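Plutholm Residence Hall
Laundry and Linen Room: Periodic Safety Inspection
Date of inspection: 3/27/26
Inspector: Santosh Pathak
Form 454

1. Exits and aisles
Main door opens fully: Yes
Rear door opens fully: No
Comment: The rear door sticks on the threshold plate. The same fault was recorded in February. Repair is to be completed before the next inspection.

2. Dryers
Lint screens clean: Yes
Exhaust duct secured: Yes, except Dryer B
Comment: The clamp on Dryer B is loose. The machine has been tagged out of service. Work order 1097 has been opened with Clalari.

3. Electrical
Panel door closed and labeled: Yes
Extension cords in use: One
Comment: The cord behind the ironing station must be removed. A permanent outlet is to be requested.
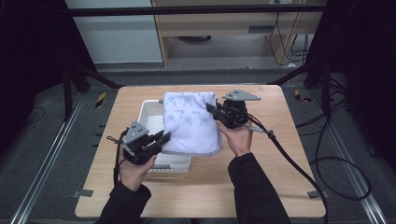
4. Folding and sorting
Residents and staff are reminded that clean linen must be kept apart from soiled linen at all times, and that folding surfaces are to be wiped down before each use. Tables must stand level and must not be used for storage overnight. Small printed pieces, such as the white cloth with the blue-gray line drawings, are to be folded flat in the middle of the table and kept clear of the edges. Stacks on open shelves may not exceed the marked line.

5. Chemicals
Containers labeled: Yes
Safety sheets posted: Partly
Comment: The sheet for the Oddsson stain remover is missing from the binder. Bleach was found on the top shelf and has been moved to the lower cabinet.

6. Fire extinguisher
Tag current: Yes
Access clear: No
Comment: Two carts were parked in front of the unit and were moved during the visit.

Overall result: Conditional pass. Items 1, 2, 3 and 5 remain open.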